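Why Do We Have Echoes?

Have you ever stood at the end of a long tunnel and yelled "Hello!" as loud as you could, only to hear somebody yell it right back? My grandad, Dilwyn Griffiths, used to tell me there was a second boy living in the railway tunnel near Meredith, and that he was very polite but never had anything new to say. I believed this until I was nearly nine!

There was no boy, of course. It was my own voice coming home again, and the story of how it got there is a lovely one, so get comfy.

Sound is a wobble. When you shout, your throat makes the air next to it wobble, and that air nudges the air beside it, and on it goes, a bit like a line of kids passing a push along the queue at the tuckshop. If the wobble meets something big and hard, such as a cliff or a brick wall, most of it bounces off and heads back the way it came.

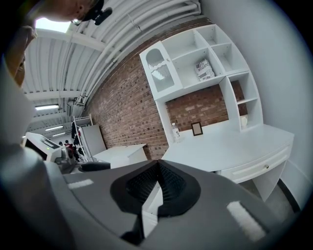

SOUND AND HEARING: Ages 7 to 10

Now, you might be wondering why your own bedroom doesn't echo. There are walls in there, after all! Well, the sound does bounce, but the walls are so close that it gets back to your ears before your brain has finished listening to the first bit. The two sounds blur into one. To hear a proper echo outdoors you usually need to stand around 17 metres from the wall, or further if you can.

Soft things spoil echoes too. Curtains, doonas, carpet and your favourite woolly jumper all soak up sound. That's why a house sounds so strange and boomy on moving day, once the rugs have been rolled up and the couch has gone out to the truck.

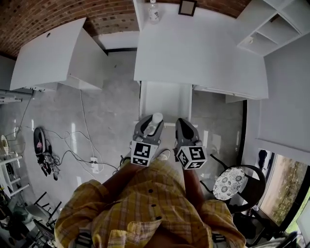 Hard floors do the opposite and send plenty of sound back up, so a room with lots of hard surfaces can be a noisy place to eat your tea, especially if you have cousins like mine.

Some animals use echoes to find their way about. Many bats make squeaks too high for us to hear, then listen for them bouncing off a moth. Dolphins do much the same thing with clicks under the water, where sound travels more than 4 times faster than it does in air.

Want to try it yourself? Take a grown-up to a big, quiet oval with a large wall at one end. Clap once and listen. Walk back 2 big steps and clap again, and keep going until you hear the clap come back on its own. Then try it with a whistle, or a very silly word. My favourite is "marmalade".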